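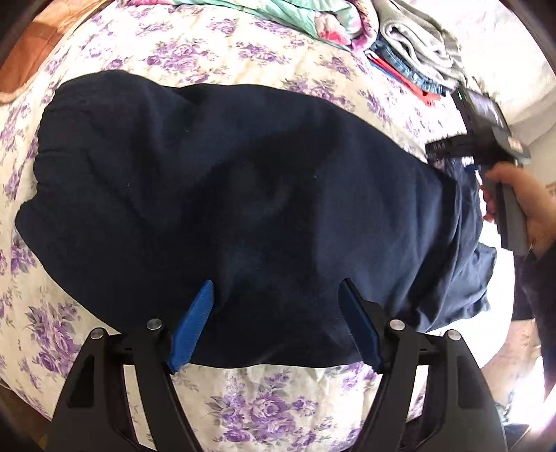

February, notebook, member benefits rewrite

Spent the morning with Gladys on the legal defense plan FAQ, and we got further than I expected (coffee helped!). The bail bond question is still the one people call in about most, 58 of the 171 calls Nevzat logged, so it moves to the top. Old wording made it sound like a spouse is covered automatically. A spouse has to be listed on the Iltora plan before the incident, and I'd like that said in the very first sentence.

Rehema wants the hotline number on every page of the booklet, even the maps, and I've come around to it. Draft is 511 words now, a bit long, I know.

Still open: does out-of-state travel need the Helico rider or only a phone call? Ask Kadir after lunch.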